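Inspecting and Staging Molded Black Trays at a Bench

August 8, 2024
Written by Iona McIver. Checked by Morag McIver.

Molded black parts are awkward to inspect. They hide scratches under flat light, show every fingerprint under strong light, and mark each other when stacked. The procedure below covers the bench stage for trays and large shells, from the time they leave the tote to the time they are staged for packing. It applies to the Girkham line of parts and to any similar part with a raised rim and a rounded end. It does not cover trimming, ultrasonic welding or dimensional checks on the fixture.

What you need

- A bench with a clear, light-colored top. Yellow or pale gray works well with black plastic.
- Lint-free wipes.
- Isopropyl alcohol, 70 percent, in a labeled squeeze bottle.
- A soft brush, natural bristle.
- A plastic scraper. Do not use a metal blade.
- An LED hand lamp with a narrow beam.
- Nitrile gloves.
- A grease pencil, white.
- The lot sheet and a supply of hold tags.

Prepare the bench

1. Remove everything from the top that is not part of the lot. Tools and small items go on the lower shelf.
2. Wipe the top with a dry wipe, then with alcohol. Let it flash off.
3. Run a gloved finger along each panel seam. Grit collects in the seams and will scratch the underside of a tray. Brush out anything you feel.
4. Check the overhead light. A glossy top throws glare back up at the part. If the reflection falls where you will be looking, move the lay-out position along the bench before you change the lamp.
5. Write the lot number and the start time on the lot sheet.

Lay out the trays

Put the trays down in a single row along the length of the bench, with a gap between each one and the next. Four at a time is the working number. More than that and the last parts end up near the end of the bench, where they get knocked. Do not overlap rims. Do not nest the trays at this stage, even when they are the same part number.

Large shells are handled separately. Bring a shell over the bench on the left and keep the tray row clear of it.

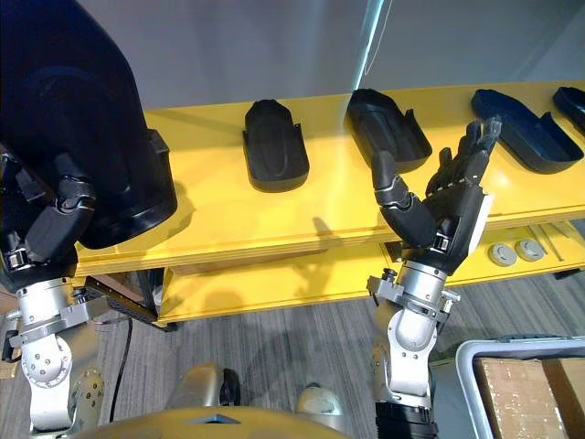

Finishing and Packing Department, Guthrie Works

The broad face of a shell is the face that will be rejected. Keep it off the bench top and support the part from the side and the lower end. If a shell has to be set down, put it on foam, rim side down, and never lean it against a tray. A shell that touches the bench on its broad face goes back to step 1 of the inspection, even if you see no mark.

Inspect the trays

Work from one end of the row to the other. Pick a direction at the start of the shift and keep to it.

1. Look at the part where it sits. A tray that rocks or sits tilted may be warped, or there may be something under it. Lift it, wipe below it, and set it down again. If it still tilts, tag it.
2. Hold the hand lamp low, nearly level with the rim, and sweep it along the part. Sink marks show as a dull patch that does not move with the beam. Flow lines show as a fine grain running away from the gate.
3. Check the rim with a fingertip, full circuit, starting at the narrow end. You are feeling for flash. Flash at the parting line that bends under light pressure can be taken off with the plastic scraper. Flash that does not bend goes back to trimming.
4. Check the rounded end for short fill. The outer edge should be full and even. A flat spot on the curve is a reject.
5. Check the tabs and any notch on the side. Tabs are the weakest feature on the part. Look for white stress marks at the base. Do not flex a tab to test it.
6. Check the floor of the tray. Follow the oval contour with the lamp and look for drag marks left by ejection.
7. Turn the tray over and repeat step 2 on the underside.

Mark defects with the grease pencil on the underside only. Circle the defect; do not draw an arrow. Arrows get read two ways, and Mhairi Farquharson at Clatell has sent parts back with the wrong feature reworked on account of it.

Clean

Brush first, then wipe. A wipe dragged over loose dust will leave hairline scratches that are visible from across the room on black plastic. Use one wipe for no more than one tray. Wipe along the length of the part in straight passes. Circular wiping leaves a pattern that shows under the lamp.

Do not spray alcohol onto the part. Put it on the wipe. Liquid sitting in the corner of a raised rim dries to a white line and has to be cleaned again.

Stage for packing

1. Return each accepted tray to its place in the row.
2. Turn the trays so the shape of each one can be read at a glance. They do not have to be parallel, but the side notch must be visible from where you stand.
3. Compare the row against the lot sheet.

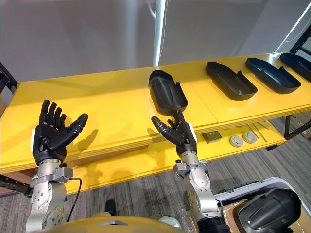 4. Initial the sheet for each accepted part. Rejected parts are initialed in the second column and moved to the hold rack with a tag before the next set is laid out.
5. Slip a foam sleeve over each accepted tray, rounded end first. Going in narrow end first catches the tabs.
6. Place sleeved trays on edge in the carton. A standard carton takes 100 trays. Do not exceed this to close out a lot.

Lot sizes and sampling

Lots up to 400 pieces get full inspection of every tray. Lots of 500 pieces are split into five cartons and each carton carries its own lot sheet. The July lot closed at 339 accepted pieces and shipped with a short last carton, correctly marked. Mark short cartons on two adjacent sides with the actual count.

Common problems

Static. Dust comes back within minutes of cleaning. Raise the room humidity or use the ionizing blower on its lowest setting. Wiping again makes it worse.

Yellow marks on the underside. Paint transfer from the bench top. Usually comes off with alcohol. If the bench coating is worn at the spot, lay a Grutex mat over it and report it to Iona MacKinnon.

Haze on the rim. Glove residue. Change gloves at the start of each set of four if this keeps happening.

Tray passes at the bench and fails at the fixture. Let the parts sit until they reach room temperature before inspection. Warm parts can relax after they leave the bench. Record the time out of the tote on the sheet so the delay can be checked.

Questions about reject limits go to Ailsa Morrison. The limits are not printed on the lot sheet and should not be written on it by hand.

6 shares | 2 comments

Related
Trimming Parting-Line Flash Without Gouging
Filling Out the Lot Sheet, Second Column
Foam Sleeves: Sizes and Storage
Replacing a Worn Bench Coating

This site uses cookies to remember your settings. By continuing to browse you accept their use.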